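Ticket 3741: Left gripper pose jumps during two-hand demos
Product: Clidov hand-held gripper pair, recorder build 84
Site: Hemstead, demo room
Opened by: Ettore Gatti
Assigned to: Fulon support
Priority: Normal
Status: Waiting on customer

Description
We are recording two-hand demonstrations for the flower and bottle task. The operator holds one gripper in each hand and does the task directly, no arm involved. The recorder tracks each gripper and writes both paths on a shared clock. On playback the left path has sudden steps in it. The right path is clean. When the recording is replayed on the arms, the left arm trips its speed limit at the first step and the run stops.

Expected: left path is continuous, same as right.
Seen: steps in left path, always when the grippers are close together. None when they are far apart.

Already tried: restarted recorder, recharged both units, swapped the USB cables. No change.

Comment, Fulon support, 09:12
Please send the session log and the calibration file for each unit. Also confirm whether the steps are in the raw path or only in the merged one. The raw files are in the session folder under "left" and "right". The merged file is written when you press Finish.

Comment, Ettore Gatti, 09:40
Log and both calibration files attached. Raw left is smooth. Raw right is smooth. Only merged left has the steps. I had not looked at the raw files before you asked.

Comment, Fulon support, 10:05
That narrows it down. The merge step takes the raw left path and corrects it each time the right camera reads the marker on the left unit. If the correction is wrong, you get a step when the marker comes into view and another when it leaves. This matches your report that it only happens at close range.

Usual causes:
Marker size in the config does not match the printed marker.
Marker ID in the config is wrong.
Marker plate was removed and put back at a different angle, with the old offset still in the calibration file.
Clock offset between units.

The clock offset in your log is 2 ms, so we can rule that out. Log line for reference:

merge: marker seen, correction 15 mm, accepted

The correction is nearly the same size every time the marker is seen. A wrong ID would give no reading at all. A wrong size would give an error that changes with distance. I would look at the plate offset first.

Was the plate taken off at any point?

Comment, Ettore Gatti, 10:31
Yes. It came off in March when the left finger was changed to the Lahtinen one. The plate was in the way of a screw. I put it back by eye. The calibration was not run again. The finger change guide does not mention it.

Comment, Fulon support, 10:48
Understood. I will pass the guide issue on to the docs people. Please do the following:

Open Setup, Units, Left, and clear the plate offset.
Tighten the plate screws before doing anything else.
Run Marker Calibration with both units. Keep the right unit still and turn the left one slowly until the bar is full.
Record one short session and check the merged left path only.

Do not edit the offset by hand in the file. The recorder keeps a copy and will write the old value back.

Also, send one still from the right camera with the left unit held at the distance where the steps show up.

Comment, Ettore Gatti, 11:26

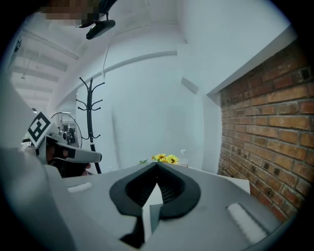
Calibration first attempt failed with "marker lost, start again". I was turning the left unit too fast. Second attempt went through. Saved and restarted the recorder.

New short session recorded. Merged left path no longer steps when the grippers come together. Log line is now:

merge: marker seen, correction 2 mm, accepted

Have not replayed it on the arms yet. They are in use until 15:00.

Two questions. Can the old sessions be fixed, or do they need to be recorded again? And can the recorder warn when the correction is this large? It said "accepted" the whole time.

Comment, Fulon support, 11:50
Old sessions: raw files are not affected, so you can merge again. Use Tools, Merge Again, and pick the new calibration. This is only valid for sessions recorded after the plate was refitted. Anything older should stay on the old calibration.

Warning: there is a limit setting, merge_max_correction, and it is off by default in build 84. Set it to a value that suits your task. Above the limit the merge will stop and show the time of the bad reading.

Leaving the ticket open until you have the replay result.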